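Subject: Re: [fadix-users] Marker cubes lost when both hands are over the plate

Hello Pappas, hello all,

thank you for the quick answer, and sorry for my slow one. I tried both of your suggestions and I write the results under your text.

> On the tracking loss: which height is your top camera, and do
> you calibrate each cube alone or the two together? I had the
> same trouble with Dillwood until I did them one by one. Also
> please send one picture of your table during a demonstration,
> it is hard to guess from the log only.
> Pappas

I calibrated them together before. Now I did each cube alone, as you say, and the left hand is much better. From 200 demonstrations in the new set, 9 have a gap in the left track. In the old set of the same size it was 72. So this was the main mistake, and it was mine.

The right hand is still not so good. The gaps come mostly when the person turns the wrist inward to set the object on the plate. I think the cube then shows only one side to the camera, and at a flat angle. The table has also a shiny top, and I am not sure if the reflections make confusion for the detector. Did somebody measure this?

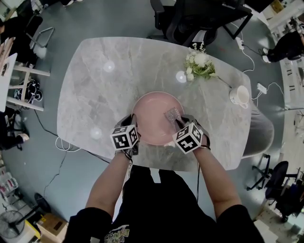
Two-hand plate task, top view. Right gripper holds the object, left one is at the rim.

The person works with the grippers on the hands and no robot is connected, we replay on the arms later. For the replay I need both tracks complete, because Fadix rejects the whole demonstration if one hand is missing. Is there an option to keep the part before the gap? I looked in the manual but I found only the option for one hand.

About the second question of Pappas, the height: I must measure again, the number in my config file is old. I will send it with the log. The longest recording has 2440 poses, so I will cut it before I attach it.

One more thing. In Brilidow format the gripper opening is saved with a different clock than the pose. When I plot both, the closing comes a little too early. Should I correct this before the import, or does the import script do it? I don't want to correct it two times.

Thank you for your patience with my English and with my calibration.

Best regards,
Theano Economou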